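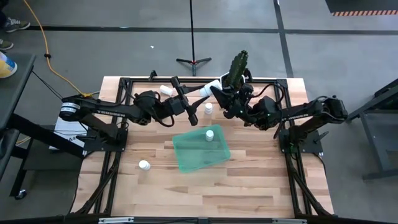
Posted by Hindstead Household on June 1, 2011
Filed under: Storage, Laundry and bathroom | 39 comments

How to sort white bottles into a shallow tub

If you buy in bulk and decant at home you end up with a lot of bottles that look the same. Ours are plain white with ribbed caps, and they hold hand soap, shampoo, conditioner, floor cleaner concentrate, wool wash and a couple of other things. For a long time they stood in two rows at the back of the laundry cupboard and the back row never got used. Now they live in shallow tubs that pull out like drawers. The job takes an afternoon if you do the whole house, or half an hour for one shelf.

The method works for any bottle that can stand up by itself. Pump bottles are a bit different and there is a note on those near the end.

What you need

A shallow tub with a flat bottom and a raised rim. Ours is a see-through teal green. Clear is fine too, or anything you can see through from the side.
A table you can walk around.
Two cloths, one damp and one dry.
A roll of white labels and a pen that doesn't smudge.
A tape measure.
A small funnel, if you plan to combine part bottles.
An old towel for anything that leaks.

Measuring the shelf

Do this before you buy the tub. Measure the depth of the shelf from the back wall to the inside of the door when it's shut, then take off a finger width. Measure the width at the front as well as the back, and check whether the hinges stick out into the space. In our cupboard the hinge takes up more room than you would expect and the first tub we brought home went straight back to the shop.

Then measure the height from the shelf to the one above. Stand your tallest bottle on the shelf and make sure you can get your hand over the cap. If you can't, the tub has to come right out every time, and people will stop putting things back in it.

Look at the rim of the tub too. The measurement on the sticker is often the inside of the base and the rim can be a good deal wider. Ours came from Pace in Fisanstead, where they keep one of each size out of the wrapping, so take the tape measure with you. The label on the underside says Pruvunham 3018 if you want to look for the same one. The lid is sold separately and for this job you don't need it.

Clearing the shelf

Take everything off, including the things you are sure about. Put it all at one end of the table. A timber top is fine for this but wipe up drips as you go, particularly from anything with bleach in it, and don't leave a bottle standing in a ring of its own contents. If you are using a good dining table put the old towel down first.

Wipe the shelf with the damp cloth, then the dry one, and leave the cupboard door open while you do the rest.

Checking each bottle

Pick the bottles up one at a time. With white bottles you can't always judge the level by eye, so go by weight. Tip each one a little and feel where the liquid goes. Check these four things:

1. The cap. It should turn down firmly and stop. If it keeps turning, the thread is gone and the bottle should be emptied and recycled.
2. The seam and the base. Run a dry finger along both. Any slickness means a leak.
3. The label. If there isn't one, and you can't be certain what is inside, don't guess and don't sniff it closely. Put it aside for your council's chemical drop-off.
4. The date. We write the month and year of filling on the base. If yours have no date, start now.

Stand the good ones on one side of the table. Lay the doubtful ones down on the towel so they don't get mixed back in. It is surprising how easily that happens when they all look alike.

Never combine two cleaning products, even two that seem to be the same kind. Part bottles of the same shampoo can go together with the funnel. Cleaners stay in whatever they came in or were first decanted into. Anything that came in a child-resistant bottle should stay in that bottle, with its own label, up high.

Labelling

Put the label on the side and a second small one on the cap. The cap label is the one you will use, as you will be looking down into the tub. Two or three letters are enough for soaps and shampoo. For cleaners write the full name on the side label, plus any warning from the original container.

Clean and dry the surface properly before you stick anything to it. Ribbed caps won't hold a label around the edge so keep it on the flat top. If the top is domed, use a paint pen and let it dry before you handle it.

Filling the tub

Set the tub in the middle of the table with the bottles standing around it and fill it from there. I tried doing it at the cupboard the first time and spent most of it crouching.

Start at the back corner on the side away from the hinge. Put the first bottle in upright, pushed up against the wall of the tub, and bring the next one in alongside it. Keep the row going until you reach the other side, then begin the second row. Slow bottles go at the back and everyday ones at the front.

Have one label direction and stick to it. We turn all the side labels to the front of the tub.

Don't pack it tight. You want to be able to lift any single bottle out by the cap end without its neighbours coming up with it. If there is a lot of space left over, put a folded cloth in the gap so nothing tips when the tub is pulled forward. A shallow tub will not hold a tall bottle up by itself, the bottles hold each other, so a tub with only one or two in it is worse than no tub.

If a bottle has to lie down, it is in the wrong tub. Find it a taller shelf. Caps that are fine upright will often weep overnight on their side.

When the tub is filled, lift it with both hands under the base and not by the rim. Full bottles are heavy. Carry it to the shelf, slide it in and then slide it out again to check that it clears the door frame.

How many tubs

One for each kind of use. We have one for the laundry, one for the bathroom and one for refills. Food bottles such as oil and vinegar are kept in the kitchen and never share a tub with anything from the laundry, even when they are unopened. If you have small children, anything that isn't soap goes on a shelf they can't reach, with a latch on the door.

Pump bottles

Lock the pump down before it goes in. If it doesn't lock, swap it for a screw cap and keep the pump in a zip bag in the same tub. Pump bottles are usually taller than the same bottle with a cap. In our case the pump adds 94 mm, and that was the difference between fitting under the shelf and not.

Keeping it going

Every few weeks, pull the tub out and look at the base from underneath or through the side. Any puddle will show. Take the bottles out, rinse the tub in warm water with a drop of detergent, dry it and put them back in the same order. Don't use a scourer on see-through plastic as it goes cloudy.

When a bottle is finished, rinse it, leave the cap off and stand it upside down on the rack until it is dry inside. A bottle refilled wet will water down the first lot and it can go off sooner. Write the new date on the base over the old one.

Fill the refill tub in one go. We do ours in July when the sales are on and it lasts well into the next year.

Looking after the table

If you have worked on an oiled timber top, wipe it down along the strips with a barely damp cloth, then dry it. Soap left overnight dulls the oil. A white mark from a damp base will often come out with a little of the same oil rubbed in and left for an hour. Bleach marks won't come out that way and need sanding.

Common problems

The tub sticks on the shelf. Wipe both surfaces dry. If it still sticks, put two strips of felt under the base, running front to back.

Bottles fall over when the tub is pulled out. Too few in the tub, or too many tall ones together. Add the folded cloth, or move the tall ones to the back row.

Labels come off in the bathroom. Steam does this. Cover them with clear tape that runs right around the bottle and overlaps itself.

Read 1569 times. Next in Storage: Drying racks for narrow laundries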